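Truklow open day: the two-armed picking robot reviewed

Rating: three and a half out of five

I buy equipment for a small firm that packs shoe parts and plastic covers, and I have been asked to look at robots for the sorting bench. Truklow held an open day in May at its showroom and I went along for the afternoon session. This is a review of the machine they were showing, which they call Lina, and of the day itself. I paid my own train fare and have no link with the company.

Lina is a robot with two arms and a hand on each. The body is yellow, the arms are silver and grey, and the hands are black with proper fingers and a thumb. The demonstration job was picking up black moulded parts from a yellow table and passing them to a tray held by a member of staff. It is close to what we do all day, so I was glad to see it and not another robot waving at people.

The booking was simple and the tea was free. Doors opened at 2 and the first run started on time. Visitors stood behind a tape, near enough to see the fingers well. A second company, Tisulon, supplies the software and had a man there to take questions, though he was busy for most of the session and I only got one answer from him.

What I liked. The hand opens wide before it goes near a part, and the thumb swings a long way out to the side. That matters with awkward shapes. Our present gripper has two flat jaws and drops anything with a curved top. Lina came in slowly, closed on the part and lifted it without knocking the next one. It was also quiet. I could talk to the person beside me in a normal voice while the arm was moving.

What I did not like. It is slow. I timed one pick and place at 39 seconds, and our packers would be on to another box by then. It missed when a part had been laid on its side, and the operator had to stop it and start the run again. When I asked whether it could be taught a new part by our own people, I was told yes, after a training course. The course is extra. The price list gives a service visit at £173 and monthly hire at £2,233, and the hire does not include spare fingers.

I would have liked to bring our own parts along. The invitation said nothing about this and when I asked at the desk they said it could be arranged at a private session. If you are going, write to them first.

The staff were polite and did not push for a sale. Theda Haberkorn ran the demonstration and explained each stop plainly, including the ones that were faults. I trusted the rest of what she said more because of it.

I would not hire one this year. For light work with odd shapes and no hurry it could suit, and I will go again when they have a faster version. 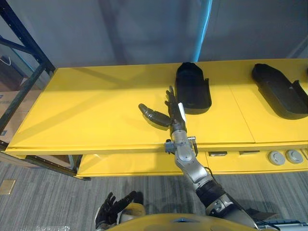
Sầm replied that the speed can be raised in the settings once the parts are always laid out the same way, but that the price of the training course put them off too, and they are still using jaws.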